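When the arm stopped answering

July – by the Flellbridge newsletter desk 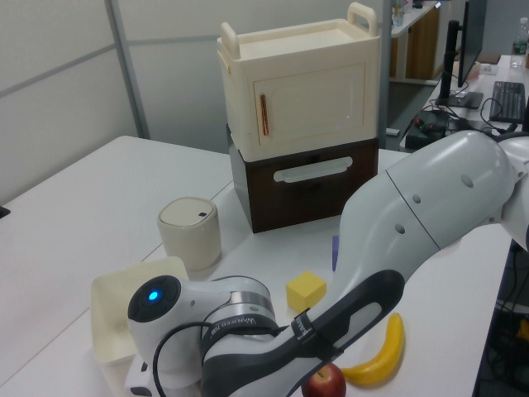
A cable fault at the wrist

Alistair Halliday was 19 trials into a run at Farnar when the arm froze above the table. "The wrist light stayed blue, so I assumed it was fine," he said. "Then the gripper let go by itself." The block fell and no one was hurt.

He found a worn cable that pulled tight at certain angles. It had dropped the signal for 2 seconds. "We now check it every 60 trials," Halliday said. He also wants the stop button moved closer – "I had to reach past the arm to hit it."

Related
MacLeish lab reopens Sunday
Flandent gripper recall: what to check

Contact | Copyright Flellbridge | Back to top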